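# How a Robot Hand Learns to Pour

Pouring is easy for you. You pick up a cup, tip it, and stop when the other cup is full enough. You have been doing it since you were little, and you don't think about it much.

For a robot, pouring is a hard job made of many small jobs. This page is about one robot arm with a hand on the end of it. It is being built and tested in a shared workshop called Drorkora. A shared workshop is a big room full of tools. People pay a little each month and come in to make things they could not make at home.

The builders call the project Lisik.

## The arm and the hand

The arm does the reaching. It has joints, like your shoulder, elbow and wrist. Inside each joint is a motor. When a motor turns, that part of the arm bends or twists.

The hand does the holding. It has fingers and a thumb, and the fingers have joints too. Put your own hand flat on a table and try to pick up a glass without using your thumb. It is hard! The thumb pushes from one side while the fingers push from the other, and that keeps the glass from slipping.

Cables carry power and messages. A computer sends a message such as "close the fingers a little," and the motors in the hand do it.

## Practicing with beakers

A beaker is a glass cup used in science labs. It has lines on the side for measuring, and often a small spout for pouring. The Lisik builders do their first practice with no water. If the hand tips too far, there is no puddle near the wires.

The beakers go on a black cloth, taped down so it will not slide.

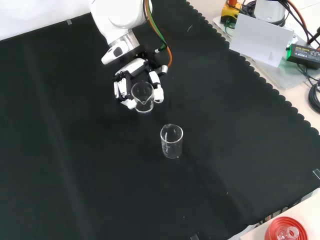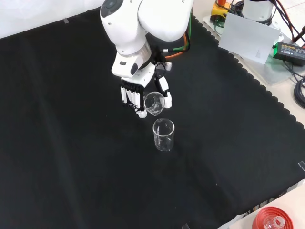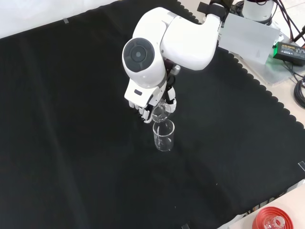 *The Lisik hand holding one glass beaker, with a second one standing on the black cloth.*

## The steps of a pour

People say "pour" and everyone knows what they mean. A robot needs the steps written out:

1. Move the open hand to the first beaker.
2. Close the fingers and thumb.
3. Lift.
4. Move over to the second beaker.
5. Turn the hand so the beaker tips.
6. Wait.
7. Turn the hand back.
8. Put the beaker down and let go.

Step 2 takes the most work. Squeeze too hard and the glass may crack. Squeeze too softly and it drops. The builders started with a plastic cup and changed the squeeze a little at a time. They moved on to glass after 13 good lifts in a row.

Step 5 is tricky in a different way. When you tip a cup, the edge of the cup moves. If the arm only twists its wrist, the spout can swing away from the beaker underneath. The rest of the arm has to move at the same time to keep the spout in the right place.

## Staying safe

A robot arm does not know you are there unless somebody has given it a way to find out. That is why there is a stop button on the bench. It is big and red so you can find it fast. Anyone in the room is allowed to press it.

The rules at Drorkora are:

- Keep hands and faces away from the arm while the power is on.
- Tie back long hair.
- Before the arm moves, say "moving" out loud.
- If glass breaks, press stop first. Then get a grown-up to sweep.

## Try it yourself

You can be the robot. You need 4 things: two plastic cups, some dry rice, a tray and a friend.

Put the cups on the tray and put some rice in one of them. Close your eyes. Your friend is the computer and tells you what to do, one small move at a time: "Hand left. Stop. Close fingers. Up." You may only do exactly what you are told.

Try it 3 times, then trade places. Look at the tray after each turn to see how much rice missed the cup. Write down the words that worked best and use them on the next try.

**Words to know**

**Joint:** a place where two parts meet and can bend or turn.

**Motor:** a machine that uses power to make something move.

**Grip:** the way a hand holds on to something.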